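June 7, 2021

Monday. Folding table, orange cloth again.

Picked up where the January pages stop. Back then we folded on the bare bench top and the cloth slid whenever a corner was pulled, so everything from that month has drift in it and I am not going to compare numbers with it. The patchwork tile cover from Memosdale has been on the big table for 4 weeks now and I'm keeping it.

Cloth is the orange one from the Ivik pack. Washed once before use, no softener, dried flat. 410 mm on the long side after washing by the steel rule. I had 7 clean ones in the drawer this morning. The Jurčo cloths are still in their wrapper and can wait until the Ivik set is done.

Order of work for each round: lay out, pull straight, smooth, fold in half, fold again, press with the 300 g weight, lift weight, look at edges. Write down edge offset before touching anything.
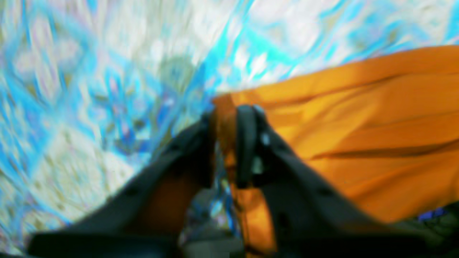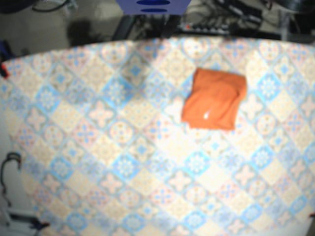
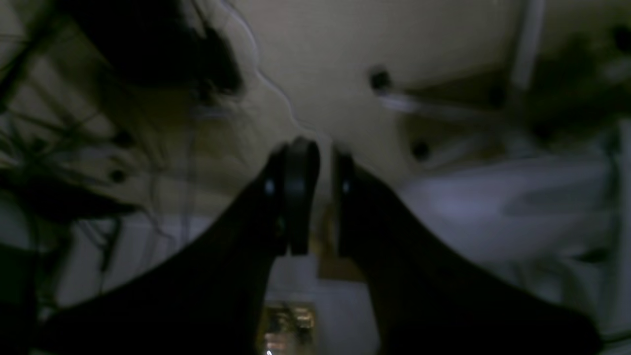
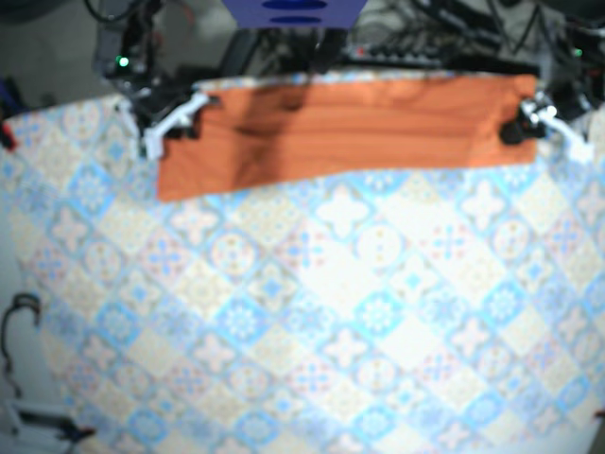

Main trouble is still the second fold. The first one is easy to get right if the cloth is straight, and the second picks up whatever error was left and makes it bigger. I want the offset measured at the lower left corner of the packet every time, so the rounds can be compared. The folded packet on the table has the fault I mean: the layers along the bottom don't line up, and a small step shows near the lower left with the under layer sticking out past the top one. The right half has a curved fold in it as well. I would mark that as a fair fold, not a good one.

Pulling straight needs more care too. With the cloth stretched out long, there are creases running lengthwise through the middle and right, and short puckers near the right end where it is gathered. Creases that run with the length are no great problem for the first fold. The puckers are, so smooth that end before going on, and hold it closer to the corner.

On the table cover: the blue flower diamonds are handy for lining up by eye but they are a print and I don't trust the spacing. Do not use them as a measure. Rule only. Check also that the cover itself is flat before each round, it creeps toward the near side over a morning.

Cokusetti want the fold sheet in their own layout, offsets in mm, one line per round. Template is in the shared folder under their name. I have filled in the header and nothing else.

To do
- iron the two cloths that were left in the basket
- tape the cover down on the underside, near edge first
- new batch label for the Ivik pack, old one has come off
- try the second fold from the other side and see if the step moves with it
- ask Memosdale for the cover's shrinkage figure before it goes in the wash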